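Carroll Street Letter
June 2020

Hi all,

I promised last time that I'd write something about the sourdough, but I've gone off the sourdough (it's in the back of the fridge and I'm not ready to talk about it), so you're getting cucumbers instead.

A few of you wrote to ask how the balcony is doing. Pretty well! I put in 14 pots this year, which is too many for the space, and I have to turn sideways to get to the chair. The tomatoes are slow. The basil got eaten by something with very small teeth. But the cucumbers have gone completely wild, and I've been picking them when they're about as long as my finger and pickling them almost every other night.

I'd never made pickles before April. My grandmother made them in a big crock that lived under the stairs, and I assumed it was one of those things you had to be born knowing. So I started with the quick fridge kind, with vinegar, and those are easy and good and gone in a couple of days at our house. Then I got brave and tried the salt brine kind, the ones that sit out on the counter and go cloudy. My first jar was awful. Mushy, and so salty that my eyes watered. I think I used table salt by the spoon when the recipe meant coarse salt, and I also left the jar in the sunny window because it looked pretty there – don't do that.

The second jar was a lot better. I weighed the salt, moved the whole business to the shelf next to the water heater closet, which is dark and stays pretty even, and put a grape leaf in the bottom. People swear by the grape leaf for crunch. I can't tell you if it was the leaf or the smaller cucumbers, but they were crunchy! I put in dill, garlic, a few mustard seeds and one dried chili, and they were right where I like them in a week. My husband likes them sooner, when they're still half cucumber. We've had words.

If you're buying cucumbers, get the bumpy little ones and use them the same day. Cut a sliver off the blossom end (the end without the stem). Keep everything under the brine – I use a small zip bag filled with salt water as a weight and it works fine. Open the lid a crack once a day over the sink. I skipped that one time and there is still a dill seed on my ceiling.

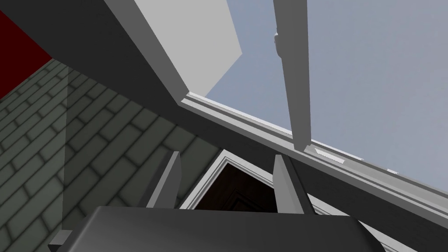

For jars, I ended up ordering from Cesine, a little kitchen shop that's doing mail orders only right now. They were slow to ship but packed everything beautifully, and the lids fit, which I can't say for the ones I got at the hardware store. I have 17 jars now and they're all in use, counting the one with buttons in it.

Oh, and save the brine! I've been putting a splash in potato salad and it's so good I made it twice in one week. It's also nice in egg salad, and my neighbor across the hall drinks it straight from a juice glass after her run. I tried that and I'll leave it to her.

Next up I want to try green beans, and maybe radishes, if the ones in the long planter ever decide to be radishes. If you have a bean recipe that isn't too sweet, please hit reply and send it to me. Same goes for anything you know about small teeth and basil.

The recipe card for the brine pickles is going out with the next letter, once I've made one more batch and written down what I put in it this time. Until then, water your pots in the morning and check under the leaves, that's where the big cucumbers hide.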